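Fuvdale Gripper Comparison

The Fuvdale Gripper Comparison, often shortened to Fuvdale, is a set of simulated trials for comparing robot grippers on household and workshop objects that are awkward to hold. It was started in Ukville by Sevim Sezer and Valentin Tudose, who wanted a fair way to ask the same question of several grippers without having to bolt and unbolt hardware all afternoon. The arm stays the same from one trial to the next, and only the gripper, the camera placement or the controller is changed.
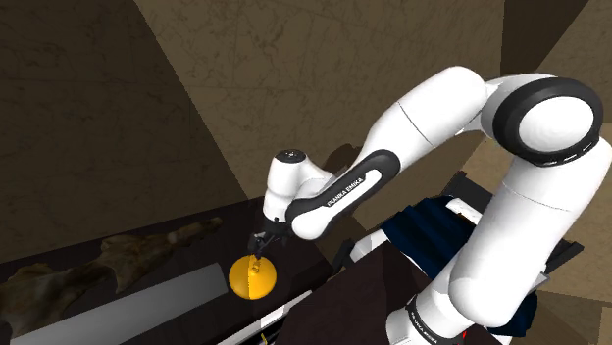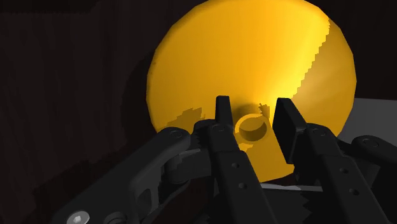 The yellow object of the comparison, with the Franka Emika arm (first picture) and with two black gripper fingers on either side of its spout (second picture).

Background

Sezer and Tudose had both worked on gripper selection at Tefera, a small automation firm in Dalville, and had grown a little tired of catalog figures. A gripper's stated opening and closing force say a good deal about how it will handle a plain block, and rather less about how it will handle something with a narrow neck and a wide, sloping body. The two of them began keeping a list of shapes that had given their customers trouble, and that list — much trimmed and argued over — became the object set.

The first public version came out in May and covered parallel-jaw grippers only. A second version, released in December 2021, added linkage-driven fingers and a wrist camera view.

Objects

Funnel-like shapes have a special place in the set, and newcomers are usually pointed to them first. The narrow part is easy enough to get two fingers around, but the wide part is always somewhere nearby, ready to bump a knuckle or block the camera. A gripper with long, slim fingertips has an advantage here, while one with bulky outer links may have to come in at a steeper angle. The remaining objects include lidded pots, curved handles and a few thin flat pieces that have to be picked up from a tabletop.

Method

Each gripper is given 50 attempts at every object, with the starting position shifted slightly from one attempt to the next. An attempt counts as a success when the object has been lifted clear of its support and kept there until the timer runs out. The time limit is 60 seconds, measured from the first motion of the arm. Controllers are compared in the same way, using one gripper throughout, so that a clever controller does not end up flattering a mediocre pair of fingers.

Camera placement is treated as a separate question. A view from beside the arm shows the whole approach and makes collisions with the elbow or forearm easy to spot, but the fingertips can be very small in it. A close view shows the gap between pad and object nicely, though it loses track of nearly everything else. Tudose has long favored using both, and the project's notes recommend this for anyone who can spare the computing time.

Results and reception

In the second version, the best-scoring gripper managed 48 successes out of 50 on the funnel-like shapes, and did noticeably worse on the thin flat pieces. Sezer has cautioned readers against adding the scores together into one grand total, as a shop that handles only bottles has little reason to care about sheet material.

The comparison has been used in teaching at Dalville, where students run almost 1000 attempts over a term and write up the failures. The most common complaint is about contact — simulated friction is kinder than the real thing in some cases and harsher in others, and the authors list this among the open problems.

See also

Parallel-jaw gripper
Underactuated finger
Wrist-mounted camera
Grasp planning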